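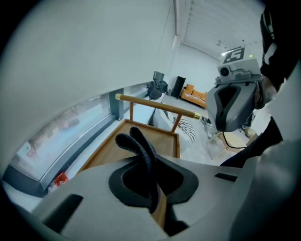 Inportについて

Inportは、ロボットの制御・認識・動作計画のためのソフトウェアを開発している会社です。ハードウェアの製造は行っていません。お客様がすでにお持ちのアームやハンド、カメラの上で動くプログラムと、その開発に使う道具をつくっています。

社員は12名です。ソフトウェアの開発者が大半で、残りが計測と検証を担当しています。営業専任の担当者は置いておらず、お問い合わせには開発者が直接お答えします。

事業内容

現在の事業は三つの柱からなります。

一つ目は、双腕ロボット向けの制御ソフトウェア「Abdella」です。左右の手先の軌道を一つの時間軸で扱い、片手が物を保持している間にもう片方の手が動く作業に対応しています。制御周期や通信方式の異なるアームを組み合わせる場合は、機種ごとの差を吸収する層を個別に用意します。

二つ目は、把持対象を扱う認識モジュール「Elon」です。布、袋、ケーブルなど、形が一定しないものを主な対象としています。手首のカメラと頭部のカメラの映像を入力とし、つかむ位置の候補と、その確からしさを出力します。候補が得られない場合は無理に一つを選ばず、「候補なし」を上位の計画側に返します。

三つ目は、記録データの同期・検査・再生を行うツール群です。もともと社内で使うために書いたものですが、要望が多かったため、現在は単体でも提供しています。

データの扱い方

当社の認識と計画は、人が手に持ったグリッパーで作業した記録をもとに学習しています。左右のグリッパーにはそれぞれマーカーを取り付け、手先の位置と姿勢を推定します。頭部側の映像と手元側の映像は時刻を合わせ、一つの作業として保存します。

これまでに社内で検査を終えた記録は3,623件です。検査では次の点を確認しています。

・左右の軌道の時刻がそろっているか
・マーカーが隠れた区間で、姿勢の推定が飛んでいないか
・指の開閉の値が映像と合っているか
・作業の開始と終了の区切りが正しいか

いずれかを満たさない記録は学習に使いません。除外した記録も削除はせず、理由を付けて保管しています。推定の方法を改めたときに、同じ記録をもう一度処理して結果を比べるためです。

布を扱う作業

布の取り扱いは、当社が最も長く取り組んでいる課題です。箱や瓶であれば、つかんだ後の形はほぼ変わりません。布はつかんだ位置によって垂れ方が変わり、次につかむべき端が隠れてしまうことがあります。

濃い色の布では、折り目と影の区別も難しくなります。下の記録では、左のグリッパーが濃紺の布を挟んでおり、右は何もつかんでいません。こうした片手だけが保持している区間は、もう一方の手をどこへ向けるかを計画する部分の学習に使います。

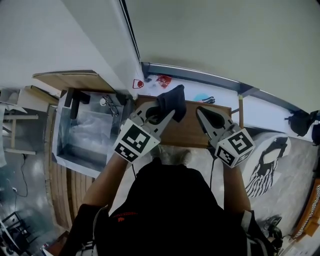
開発の進め方

ソフトウェアの変更は、すべて再生試験を通してから取り込みます。再生試験では、保存済みの記録から選んだ457件を新旧の版で処理し、出力の差を一覧にします。差が出た記録は担当者が映像を開いて確認し、改善か悪化かを記入します。平均値が上がっていても、特定の作業で悪化している場合は取り込みを見送ることがあります。

実機での確認は再生試験の後に行います。速度を落とした状態から始め、停止動作の確認を済ませたうえで通常の速度に上げます。試験の手順書と結果は、共同開発のお客様にもお渡ししています。

沿革

創業時の名称はZutbridgeで、産業用アームの通信ソフトウェアを受託開発していました。その後、手先の軌道計画に事業を広げ、Abdellaの最初の版を社内向けに公開した年の6月に、現在の社名に改めました。Zutbridgeの名は、機種間の差を吸収する通信ライブラリの名称として残っています。同ライブラリの設定項目は現在122あり、すべてに日本語の説明を付けています。

受託開発も継続しています。旧社名の時代に納入したソフトウェアの保守についても、引き続き当社で承ります。

共同開発・採用について

共同開発は、対象となる作業の映像を拝見するところから始めます。機種が決まっていない段階でもご相談いただけます。お預かりした映像と記録は契約で定めた範囲でのみ使用し、他社向けの学習には用いません。

採用は通年で行っています。現在募集しているのは、軌道計画の開発者と、記録ツールの開発者です。C++またはPythonでの開発経験を必要としますが、ロボットの実務経験は問いません。選考では、過去に書いたコードを一緒に読みながらお話をうかがいます。

見学は午後1時から受け付けています。ご希望の方は、お問い合わせフォームの「見学」を選んでお送りください。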